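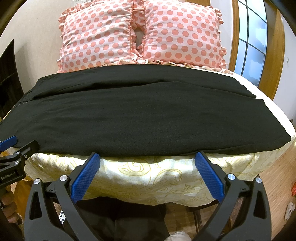 Ticket 339 – Brollura laundry service, Monstead
Opened Dec 12, 2021
Status: waiting on customer

Problem: black items come back with a fold line that won't drop out after hanging overnight. Same complaint in November.

Tried: refolded lengthwise on a bed, smoothed by hand. Steamed on low, inside out. Line is fainter – still there on thicker fabric.

Next: customer to send care label details. Closelmont to check the press setting.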